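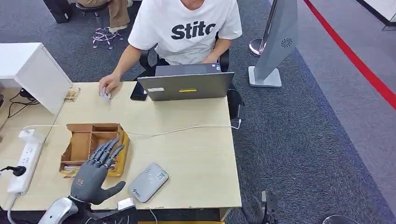

3.2 Written cues and the evening diary

The second part of the study dealt with the evening diary as a tool for building a new habit. Each of the 205 adults who completed the program chose one small daily practice, such as reading before bed, stretching after work or calling a relative. They then wrote a short entry each evening saying whether the practice had been done, at what point in the day, and what had come just before it. Participants received no advice on which practice to choose. The only limit was that it had to be something the person could begin without buying equipment or joining a club.

The diary form was adapted from the Prindlow sheet described in Section 2. Two changes were made. The mood scale at the top of the page was removed after early readers told us that they filled it in last and often skipped it. A line labeled "What came before" was added in its place. Entries could be made on paper or typed, and participants were free to move between the two. Paper entries were mailed to the Vunwood office in February and typed up there by Flynn Costigan and Myrtle Escobedo, who worked separately and then compared their copies. Where the two copies differed, the original page was read again by Ruby-Lee Trevaskis and her reading was kept.

In total, 1554 entries were long enough to be coded. An entry was left out if it held only a check mark or a single word, even when the meaning was clear, as we had no means of telling what had come before the practice on that day. This rule was strict, and it removed more entries from the participants who wrote by hand than from those who typed. The effect of the rule is taken up again in Section 5.

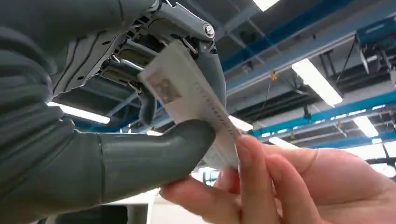 A daily practice seldom stands alone in the life of the person who keeps it. Most entries that reported success also named an earlier event, such as washing the dishes or locking the front door, and the same event tended to return from one entry to the next. We call this event the anchor, and the short step between the anchor and the practice the link. The two terms are meant in a plain mechanical sense. In Figure 2, a round metal bolt with a silver head secures a pivot joint, and a flat gray bar runs diagonally away from it; the bolt and the bar are separate parts, and a change to one would call for a fresh look at the other. The same separation was kept in our coding, so that an entry could score high for its anchor and low for its link.

Anchors were coded as fixed, loose or absent. A fixed anchor was one that the participant named in the same words, or nearly so, in most of his or her entries. A loose anchor was an event that changed from day to day but stayed within one part of the day, for example "after supper" followed by "once the kids were down." Of the coded entries, 457 had no anchor that either coder could find. These were spread across the whole period of the study – they did not gather in the final week, as Lockyer had expected when the plan was drawn up.

Links were harder to code. Many participants described the anchor and the practice with care and passed over the minutes between them. One participant wrote, "Fed the dog, then did my pages," and it is not possible to say from this whether the pages were written at once or an hour later. Such entries were marked as having an unclear link and were kept in the analysis. Figueroa and Stubbs argued in an earlier draft for treating them as missing. Both sets of results are given in Table 4, and the choice makes little difference to the order of the groups, although it does widen the gap between fixed and loose anchors among participants who chose a reading practice.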